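Vivitetti Weekend returns to Galindo with a bigger hall and a longer ride

By Marisol Flores, July

The Vivitetti Weekend, the gathering for people who love touring bicycles and everything that gets strapped to them, is coming back to Galindo this summer, and we could hardly be more pleased to be telling you so. After a good deal of measuring, telephoning and drinking of tea, the organisers at Mevent have taken the larger of the two halls at the old market, which means 131 exhibitors under one roof and (at long last!) aisles wide enough to push a loaded tandem down without saying sorry to everybody you pass.

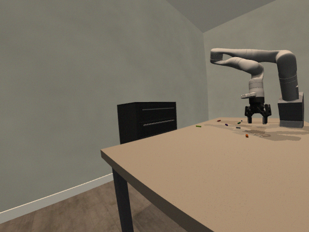 Mevent Press and Visitor Team

Visitors who came last year will remember the luggage makers being squeezed in beside the tea counter, and very good-humoured they were about it. This time they have a row of their own, with saddlebags, panniers, bar rolls and a fair amount of waxed cotton, and most of the makers will take orders on the spot. Frame builders fill the middle of the hall, and along the far wall you will find the wheel builders, the lamp people and a small but very devoted group who restore old hub gears and would be delighted to look at yours if you bring it in a bag.

"What I love is how long people stay and talk," said Lise Sandhu, who looks after the exhibitors for Mevent. "Somebody comes in for a bottle cage, and three hours later they are still at the same stand hearing how a fork gets its curve. We've put in more chairs this year — quite a lot more chairs — and I expect we shall still run out."

The Prisetance Ride, which takes its name from the hill everyone grumbles about, leaves the market square at 8 in the morning on the second day. There are 2 routes to choose from. The shorter is 50 kilometres along the river and back through the orchards, with hardly a climb worth mentioning, and the longer is 100 kilometres and goes over the hill itself, with a stop at the top for soup, bread and a sit down. Both are ridden at a friendly pace and both finish at the hall, where supper will be served from 6 until the pots are empty. Riders should bring lights, a spare tube and a mug. 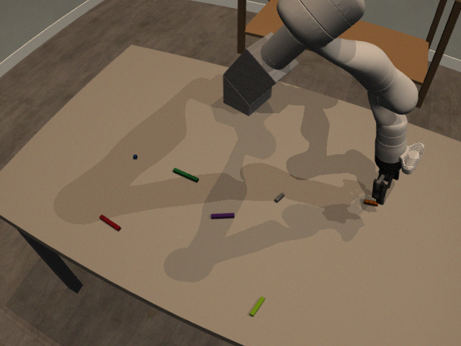

Robotic arm and gripper above a beige-tan tabletop.

Children are very welcome on both days, and there will be a slow race for them in the courtyard each afternoon, won as ever by whoever crosses the line last without putting a foot down. Grown-ups have asked to be let in as well, and after some thought we have said yes, though they will have to wait for their own heat.

Tickets for the hall and places on the ride are sold separately, and both are on sale now from the Mevent office and at the market gate. Bicycles can be left in the covered yard behind the hall, which is staffed all day.

Press enquiries: Marisol Flores, Mevent press office, Galindo | © Mevent, all rights reserved | Back to top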